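Novari Handheld Gripper Kit
For recording demonstrations by hand, no arm needed

In stock. Ships in a padded case. Page updated July 24, 2024, new finger pads in all kits from this date.

What it is
A two-finger gripper you hold and squeeze. Camera looks down past the fingers, same view the policy gets later when the matching Novari wrist mount goes on your arm. You do the task, the kit records it, next take. A new operator can be up to speed in one afternoon, most of that is learning to slow down.

What's in the case
Handheld body with trigger
Finger pads, one pair fitted, one pair spare
Camera and cable
Calibration card
Hex key (please dont lose it, it's an odd size)
Clivira recorder license, one seat

Good for
Bagged goods, cloth, soft packs, small boxes. Anything you'd pick up with a thumb and one finger. Clear plastic is the one people write in about - shiny, floppy, hard to see where the edge is. Get plenty of takes with it. Change the angle, change the light, leave some glare in. If the robot is going to work under a bright window then your takes should have the bright window too.

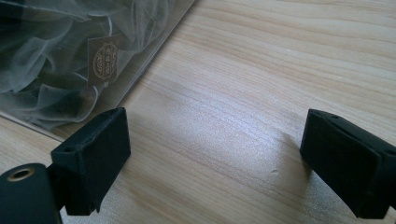 Fingers open over a wood tabletop, sheer fabric in a clear bag at upper left.

How many takes
Depends on the task. For one simple pick with one kind of item, plan on 400 good ones. Mixed items, 900 or more. Iker Cuesta on our support desk will look over your first batch at no charge, send him a link before you record the rest. Much cheaper to fix a bad camera angle early.

Start each take with the fingers open and the item in view. End it with the item let go and the fingers clear. Do not trim the misses out yourself, tag them in Clivira and the export will sort them into there own folder. Some teams want them, some don't.

Specs
Max opening: 116 mm
Recorder storage: 1,000 takes at default settings, then offload
Power: USB-C
Export: Clivira native, plus plain video with a finger-width log
Works with: Novari wrist mount, Korau adapter plate (sold separately)

Care
Wipe pads with a dry cloth. No solvents. Check the screws when you swap pads, snug is enough. Redo the calibration card after every pad change, even same-type pads.

Not included
Tripod, table lamp, laptop. Voicu carry strap is back in November, the old strap does not fit this body.

Orders and returns
Volume pricing from four kits. Unused kits can come back within 30 days, in the case, with the card - and the hex key. For repairs write to the support desk first and put the serial number in the subject line.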